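Grindow Newsletter
Household Notes

Sorting and folding heavy garments: the hooded sweatshirt

The last two items in this series covered flat cottons and bed linen. Both fold predictably. Sweatshirts do not, and the questions that came in after the February issue were mostly on that subject: how to fold a hood, where to put the sleeves, and whether a printed front should face in or out. The notes below apply to adult sizes in medium and heavy fleece. Children's sizes follow the same order with one fewer fold at the end.

Start with the pile. A mixed load comes out of the dryer with thick and thin pieces wrapped around each other, and pulling at whatever sleeve is on top tends to bring three things with it. Take hold of the thickest garment first, near a seam, and lift it straight up until it clears the rest. Let it hang for a few seconds. Gravity does part of the work, and anything caught inside the body or the hood usually drops out at this stage. Socks are the common case. Check the kangaroo pocket by hand, as small items will stay in it through a full wash and dry cycle.

Where you hold the garment affects how it hangs. Lifted by both shoulders, a hoodie falls in its natural shape and can go directly onto the folding surface. Lifted by one shoulder or by the side of the hood, it closes up into a rope, with one sleeve inside the twist and the print turned partly around the side. There is no harm in this, but it can't be laid down and folded from that position. Find the second shoulder seam before lowering it. Run the free hand along the neckline from the first grip, past the base of the hood, and stop at the matching seam on the other side. Then spread the hands to shoulder width and shake once, downward.
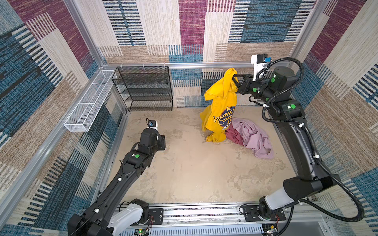
Fabric weight matters more than garment size. A lightweight hoodie in jersey can be folded like a long-sleeved T-shirt with the hood treated as a large collar. Fleece has a thicker ribbed hem and cuffs, and these push the stack out of level if they all end up at the same edge. The method we use keeps the cuffs at the lower third and the hem at the middle, so the finished block is close to the same height throughout.

The steps are as follows.

Lay the garment face down on a clean, flat surface. A table at hip height is easier on the back than a bed, and the bed's softness makes the first fold drift.

Smooth the back panel from the collar to the hem with the flat of the hand. Pull the side seams outward until they lie straight. If the seams have twisted in the wash, follow the fabric and ignore the seam.

Fold the right side in to a line running down from the middle of the right shoulder. Turn the sleeve back down along that same line, so that the cuff points toward the hem. Repeat on the left. The two sleeves should lie side by side and should not cross. Crossing them doubles the thickness at the center and is the main reason a stack leans.

Fold the hood down over the back, flat, with the drawstring ends tucked inside it. For heavy hoods, first fold the two side edges of the hood to the middle so it makes a rectangle.

Bring the hem up to the base of the neck, then fold in half again if the shelf is shallow. Turn the block over. The front of the garment is now on top, and any printed design that sits on the chest will be at least partly readable, which helps when several sweatshirts share a stack.

A note on prints. Thick plastisol lettering can stick to itself when it is folded while warm, particularly where one printed area is pressed against another. Let printed garments cool flat before folding. The order above keeps the print on the outside of the block for this reason. Ironing directly over a print is not recommended at any setting. If the fabric around it is badly creased, turn the garment inside out and use low heat with a cloth between.

Colors. Bright yellows and deep reds should be sorted apart for the wash, at least the first few times. After drying they can share a pile. The exception is anything still damp at the seams. The ribbing and the pocket edges hold water longest, and a damp dark cuff resting on pale fleece overnight can leave a mark. Feel these places before stacking and return the garment to the line if in doubt.

Storage. Four sweatshirts is a sensible limit per stack. Beyond that, the bottom one has to be dragged out and the rest need refolding. Open wire shelving is good for fleece because air reaches it from below, but mesh with a wide gap will print a grid into the bottom garment after a few weeks. A sheet of thin card cut to the shelf solves it. Wire baskets on a wall are better for single soft pieces, such as scarves and knit hats, than for folded blocks, which slump against the front and lose their edges.

Shelf depth should be measured before deciding on the final fold. For a shelf 40 cm deep, the block above fits with the hem folded up once, provided the garment is 38 cm or less from neck to fold. Longer cuts need the second fold. We suggest folding one garment, testing it on the shelf, and using it as the pattern for the others.

Hanging is the alternative, and some readers prefer it. The objection is stretch. A heavy hoodie on a narrow hanger will show points at the shoulders within a month or so. If hanging is the only choice, fold the garment lengthwise with sleeves together, lay the hanger upside down across it with the hook at the armpit, and fold body and sleeves over the two arms of the hanger. The weight is then carried by the bar and the shoulders keep their shape.

Readers with the Wonine folding board should note that it is sized for shirts. The side panels will not close flat over fleece sleeves. It can still be used as a width guide: lay the board on the back panel, fold both sides in over it, and slide it out before folding the hem.

The next item will cover knitwear, including how to dry it flat where floor space is limited. Questions on that subject can be left in the box at the Callum Street desk until Sunday. Please quote item 121 when writing about sweatshirts, so that replies can be kept together.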